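Briltavex Developer Edition Headset: Frequently Asked Questions

Updated April 2022
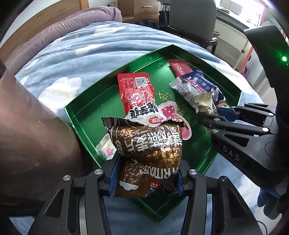 The answers on this page apply to the Developer Edition of the Briltavex mixed reality headset and to the Porine software supplied with it. Organizations that take part in the Monham pilot program should also consult their program agreement, which takes precedence where the two differ.

Availability

Who may apply for a Developer Edition headset?
Applications are open to registered companies, colleges and universities, and individual developers aged 18 or over. Applicants are asked to describe the software they intend to build. Previous experience with mixed reality is helpful but is not required.

How many headsets are available?
The first production run is limited to 500 units. Applications are reviewed in the order received. Applicants who are not offered a unit from this run will remain on the list for the next one, which is planned for November.

Can I buy more than one?
Individual developers may buy one headset. Companies and schools may request additional units on the same form and should state where each one will be used.

Is this the consumer product?
No. The consumer model has not been announced, and its price, appearance and features may differ from those of the Developer Edition.

Using the headset

Can I wear the headset over glasses?
Most small and medium frames fit with the wide face pad, which is included. Prescription inserts may be ordered separately through Surdu, our optical partner. Please have a current prescription at hand when placing the order. Inserts cannot be returned once they have been cut.

How much space do I need?
The headset may be used seated or standing. Room mapping works best in a space with even lighting and few mirrors or large windows. Very dark rooms are not supported.

Can it be used outdoors?
The displays are designed for indoor use. Direct sunlight can damage the lenses, and damage of this kind is not covered by the warranty.

How long should a session last?
New users should begin with sessions of 15 minutes or less. Stop at once if you feel dizzy or unwell, and do not drive until the feeling has passed.

Software

Which development tools are supported?
Porine includes a desktop editor, a headset simulator and sample projects. The simulator can be downloaded without a headset — an account is all that is needed.

Why does room mapping stop with message 3457?
This message means that the headset has lost track of its position. Clean the front sensors with the cloth provided, return to the point where mapping began, and select Resume. If the message appears again, delete the room and map it a second time.

Does the headset record what I see?
Room maps are stored on the headset and are not sent to Briltavex unless you choose to attach one to a support request. Video is recorded only when an application has your permission to do so, and a white light on the visor remains on during recording.

Returns and support

What is the return policy?
Unused headsets may be returned in their original packaging. A restocking fee of $50 applies to each unit — the fee is waived if the headset arrived faulty.

How do I contact support?
Sign in to your developer account and open a request under Help. Please include the serial number, which is printed inside the headband, and the software version.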